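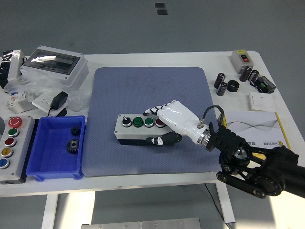
I'm looking for a few people to come help us after a bad afternoon we had in the Carrillo workshop. The robot hand was supposed to press the green button on a control box, wait, and then press the red one. Easy stuff, we'd run it plenty of times! Then on one run it pressed the green and just kept pushing. The force limit never kicked in, the arm leaned on the box until the mat slid, and when I hit the stop on my desk it took way longer to let go than I was comfortable with. Nobody got hurt, but my coworker Sutrisno Pangaribuan had his fingers on that same table a minute earlier, and that's been bugging me ever since. We still use the box with the two green buttons side by side and the red one at the right end, so if you join us that's the one you'll get to know really well (I see it in my sleep).

So now we want people who didn't build this thing to sit in and try to catch what we missed. We have 1,583 logged presses from before the fault and we've read through them so often that we can't see them anymore. You'd spend part of your time going through those with me, and the rest at the table, calling a stop whenever something looks off to you. You don't have to explain why. If it feels wrong, call it and we'll talk after.

You don't need an engineering degree. If you've worked on a packing line, run a press, fixed elevators, anything where a machine could bite you, I'd love to hear from you. Good eyesight (glasses are fine) and being okay with a lot of waiting between runs would help. Please don't apply if you work for Jimwood, they made our force sensor and we want to keep this part separate.

We have 13 spots. Sessions are 70 minutes each, in September, and you'd come to several of them. Pay is $900 for the whole set, parking included, and there's a safety talk before your first one that you can't skip, sorry.

To sign up, ask for Yesenia Zavala at the Nukano front desk or leave your name and a phone number with her. Tell her what kind of machines you've been around and which times are bad for you. She'll pass it on to me and I'll call you back myself.

Posted 27 Aug 2019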